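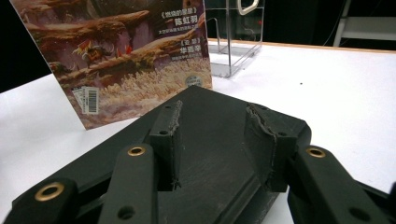 The Granmont library system opens its processing and storage building to the public once a year, in December. I went to the afternoon session, which started at 1:30 and ran until a little after four. Parking is behind the building, off the service road. The front door stays locked, so you go in through the loading dock and sign in at a folding table. By the time I signed, the sheet was up to 107 names for the day.

Kwadwo Appiah runs the building and led our group. He started at the dock, where the van comes in from the branches. Books arrive in gray bins, and each bin has a card with the branch name on it. They get sorted into returns, transfers, donations and repairs. About 1,000 items come through on a normal day, more after a long weekend. The sorting is still done by hand. Staff scan each item into a system called Arthur, which was put in before Appiah's time and which he described as slow but hard to break.

Donations took up more of the tour than I expected. The library gets far more than it can use. Encyclopedias, old textbooks and anything with a musty smell go straight to recycling. Cookbooks, children's books and newer paperbacks usually stay. If a branch already owns enough copies of something, the extra goes to the Friends sale in the basement of the Liltemura branch. Someone in our group asked about National Geographic, and the two clerks at the sorting table laughed. They take none. 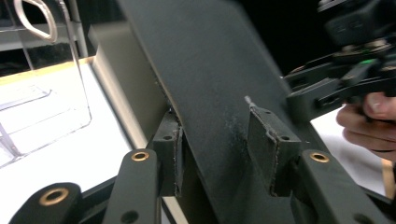
Cleaning is the first step for any book that is going back on a shelf after a long time in storage. The books are brushed along the top edge, away from the spine, and then wiped with a dry cloth. No sprays are used. The room gets the same treatment at the end of each shift, and dark matte finishes are the ones that give it away when that gets skipped. Appiah would like lighter surfaces throughout the next time there is money for it, mainly so that dirt from old books can be told apart from wear.

The repair room is at the back. Theophilus Quartey has worked there the longest and gave a short demonstration with a children's atlas that had come away from its cover. He scraped the old glue off the spine, brushed on new paste, laid down a strip of cloth, and put the book in a press. It would stay there overnight. The tape they use for torn pages is called Orura and comes on a narrow roll. He asked us all to stop fixing library books at home with clear office tape, which yellows and takes the print with it when it comes off. A torn page should just be tucked in and pointed out at the desk.

He had eight books lined up to show different kinds of damage: a broken spine, a dog bite, water along the bottom edge, a cover faded from a car window, and so on. The water-damaged one was the only one he would not try to save. Mold spreads to whatever is next to it, and a replacement copy of a common title costs less than the labor.

After that we went through the stacks. The shelves are the rolling kind with a hand crank at the end of each row, and only one aisle can be open at a time. Local history is kept in a separate room with its own thermostat. The town directories are in there, along with bound newspapers that were too big for the regular shelves. Fiction that has not gone out in three years is kept in the stacks and can still be requested from any branch. Most requests are filled in two days. 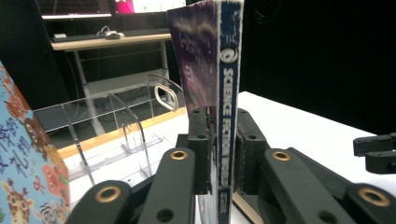

How does the library decide which older paperbacks are worth keeping?
The staff look first at how often a title has gone out, then at its condition, and then at whether it is still in print. A worn copy of something that is easy to buy gets replaced. A worn copy of something out of print goes to Quartey's room, even if it has only gone out once or twice.

The tour ended in the break room with coffee and a cart of discarded books priced at a dollar each. I bought a field guide to eastern trees and a mystery with the last chapter taped back in. Wear flat shoes if you go, and bring a sweater, as the stacks are kept cool. Children are allowed, though there is a good deal of standing and no place to sit until the end. Groups are taken in the order people sign the sheet at the dock, and the morning session fills up first.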